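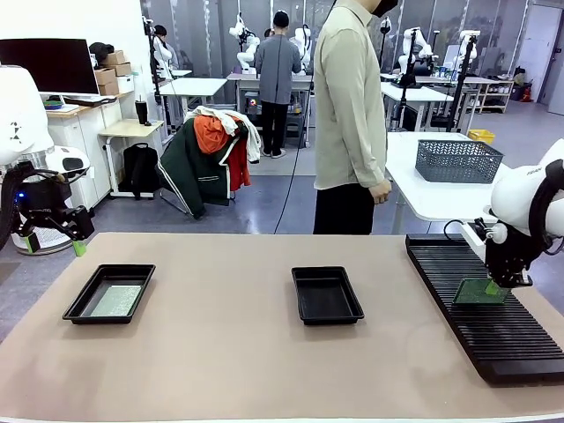

A reader from the Tenanar building wrote to ask whether bare circuit boards may be left in a tray overnight, or whether every board has to go into the slotted rack before the end of the shift. The reader added that the January guidance could be taken either way, and that two benches in the same room were following it differently.

The Skindolbridge Workshop Office has reviewed the wording and agrees that it was unclear. The paragraphs below replace the section on trays and racks in the January guidance. All other sections remain in effect.

Trays and racks at the bench

A tray is a place for boards that are being worked on. A rack is a place for boards that are waiting. Boards may remain in a tray during the shift, including meal breaks, but they are to be moved to a rack before the bench is signed off for the day. This applies to the Tenanar, Hadix and Swai rooms alike.

Each bench should be set out with two trays and one rack. The black rectangular trays and the black ribbed racks now in use are suitable and do not need to be replaced. One tray receives incoming boards. The other is kept clear for boards that have been checked, and should be empty at the beginning of a shift. Benches that handle only one type of board may ask for a second rack through the usual supply form.

Boards are to lie flat in the tray, in a single layer. They should not be stacked, and they should not be leaned against the side wall. When a board is placed in the rack, both edges must sit in matching slots. A board that has skipped a slot on one side will stand at a slant and may touch the board beside it. Boards with tall parts on one face should be given an empty slot on that side.

Racks may stand square to the table edge or at an angle, whichever gives the clearest reach to the slots. The previous requirement that racks be kept parallel to the front edge has been withdrawn.

Cleaning and inspection of trays

Trays are to be wiped with a dry, lint-free cloth at the start of each shift. Liquid cleaner is reserved for the weekly cleaning and should be fully dry before a board is put down. A smooth tray floor shows dust and small clippings readily under the room lights, and a short look before the first board goes in is sufficient - no written record is needed. Please check the raised lip as well. A chipped or bent lip can scratch the edge of a board as it is lifted out, and a tray in that condition should be set aside and reported to the Workshop Office. 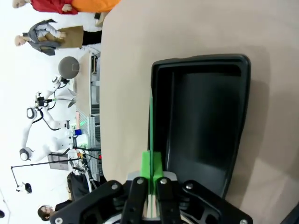 Replacement stock

The Workshop Office holds 60 trays and 8 racks in the main supply room. Requests received before noon are normally filled the same day. Damaged items should be returned with the request so that the stock count remains correct. Labels are available in rolls of 1000 and may be placed on the outside of the tray only. Labels on the inside floor are to be removed, as they prevent boards from lying flat.

The revised wording takes effect on Saturday, November 23, 2019. Printed copies for the bench binders will be sent to each room, and the earlier pages should be discarded when the new ones arrive.

Category: Bench Practice | Supplies

Skindolbridge Workshop Office | Contact the editors | Back to top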